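Stonbridge sock swap is back, and it needs your odd ones

Good news for anybody with a drawer full of singles – the Stonbridge sock swap is returning this April, and this time it's spreading out to Anley as well. I went to last year's and came home with five pairs I'd given up on (and one I'm fairly sure was never mine), so I'm a little biased.

If you missed it, the idea is simple. You bring clean socks that have lost their partner, lay them out by color on the long tables at the Mussa Street hall, and wander around looking for a match. Last time more than 112 socks turned up, and Géza Simon, who runs the swap, tells me a good half of them went home with somebody.

"Gray is always the hardest," he said when I called him. "Everyone has gray, and no two grays are the same gray once you put them side by side."

I know what he means! I've been sorting at my own place all week, and the table never stays just socks for long. Snacks creep in, then a phone, then the lotion, and before you know it you're matching things up in whatever space is left on the cloth.

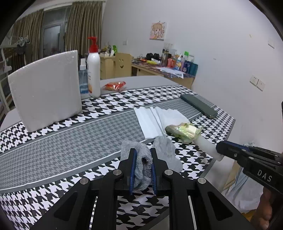 What to bring

Clean socks only, please, any size, kids' ones included. Fuzzy knits are fine, and so are thin dress socks. Holes in the toe are okay if you're happy for them to go in the rag box, which Fudstead Animal Shelter picks up at the end.

Géza is also asking for small folding tables, as the Anley room only has six. Put your name on the underside so it finds its way back to you.

When and where

Stonbridge goes first, at the Mussa Street hall, with doors at 10 in the morning. Anley follows two weeks later in the room over the library, same hours. Getting in is free and there's coffee. Anything left unmatched at Stonbridge travels on to Anley, so it's worth going to both – I've got 13 singles in a bag by the front door already, and I haven't even looked under the beds.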